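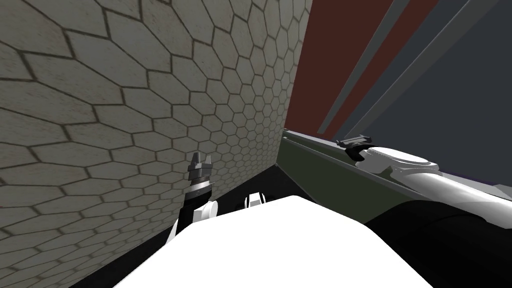
Häufige Fragen zum Simulationsnachmittag bei Jurnaditz

Schön, dass Sie uns im November besuchen möchten! Weil uns vorab immer wieder ähnliche Fragen erreichen, haben wir die Antworten hier einmal in Ruhe zusammengetragen.

14 Kommentare · 23 Mal geteilt

Was wird eigentlich vorgeführt?

Unser zweiarmiger Roboter arbeitet in einer simulierten Wohnumgebung, die unsere Kollegen von Trernstead aufgebaut haben. Sie sehen auf der Leinwand, was der Roboter selbst sieht, und Dale Kowalchuk erklärt dazu in aller Gemütlichkeit, worauf es beim Greifen ankommt - er macht das wirklich gern und lässt sich auch gern unterbrechen. 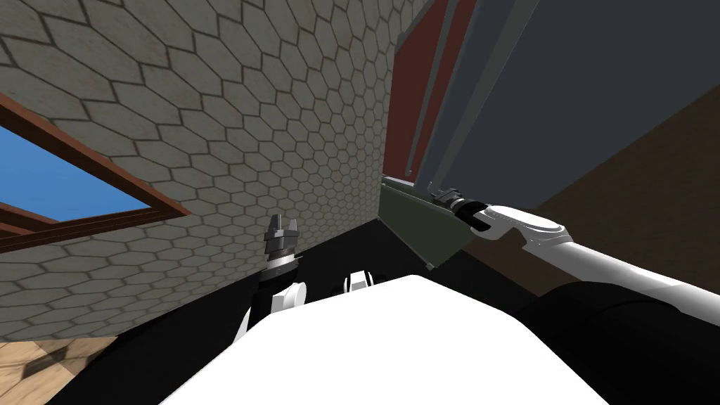 Muss ich etwas von Technik verstehen?

Nein, überhaupt nicht. Ein wenig Eingewöhnung braucht höchstens die Perspektive, denn man schaut über den weißen Oberkörper des Roboters hinweg in einen schräg gekippten Raum. Suchen Sie sich am besten zuerst das Fenster mit dem blauen Himmel ganz links, dann finden Sie sich schnell zurecht und können in Ruhe verfolgen, wie der rechte Arm zu den Möbeln hinüberreicht. Wem dabei etwas schummrig wird, der setzt sich einfach in die hinteren Reihen.

Wie lange dauert das Ganze, und wie viele Leute sind dabei?

Wir beginnen um 11 Uhr mit einem Kaffee im Foyer und teilen dann Gruppen zu höchstens acht Personen ein. Im vergangenen Jahr hatten wir 172 Gäste, und es wurde am Vormittag doch recht eng, weshalb die letzte Gruppe diesmal erst um vier startet. Eine Runde dauert

ungefähr eine Stunde, und wer danach noch Fragen hat, darf selbstverständlich sitzen bleiben.
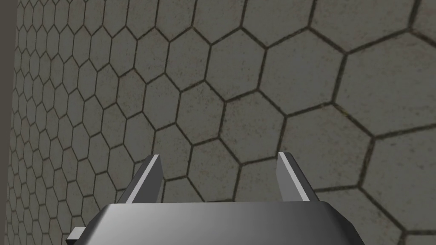

Zwischen den Durchgängen schalten wir gern auf die Ansicht am Greifer um, vor allem, wenn Kinder in der Gruppe sind. Die möchten nämlich meistens alles ganz aus der Nähe sehen!

Darf ich selbst einmal steuern?

Ja, sehr gern sogar. Am Pult von Partanen steht eine Übungsszene bereit, in der Sie beide Arme bewegen können. Kaputtgehen kann dabei nichts - es ist ja alles simuliert -, also probieren Sie bitte munter drauflos. Kinder dürfen in Begleitung ebenfalls ans Pult. 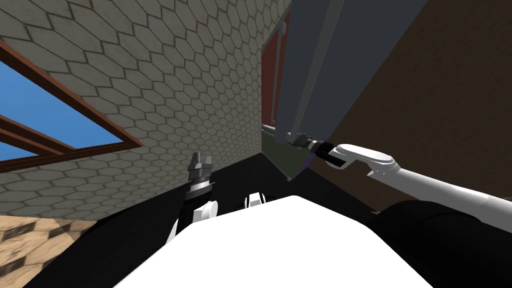
Wie komme ich hin, und was kostet es?

Der Eintritt ist frei. Vom Bahnhof Stokeck laufen Sie gemütlich durch den Park, Parkplätze gibt es hinter der Halle. Bitte melden Sie sich kurz über das Kontaktformular an, damit wir genug Kuchen bestellen können.

Beitrag teilen (23) · Kommentare (14)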